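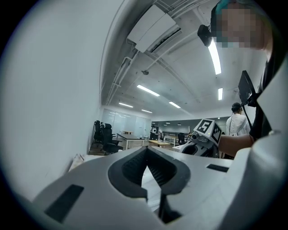 Hortensia Cusi had been baking the same plum cake every April since she came to Hunstead, and every April she carried half of it, still in its tin, up the hill to Jacinto Manríquez, who had once told her (years ago, and only to be polite, she suspected) that it was the best thing he had eaten since leaving Flonau.

This year he opened the door in his good cardigan and said, "You'd better come in, I've got something to confess."

Well, she sat down, because her knees wanted to anyway, and he poured the coffee and moved the sugar bowl from one side of the table to the other and back again.

"I don't care for plums," he said. "I never have. I give it to the Escobedo boys next door."

Hortensia laughed so hard she had to put her cup down. All those plums, all that stoning and chopping, and she didn't much like them herself!

"What do you like, then?" she asked, when she could.

He thought it over for quite a while, looking out toward the Grundby road, where the bus was coming up with its lights on.

"Lemon," he said. "If it isn't any trouble."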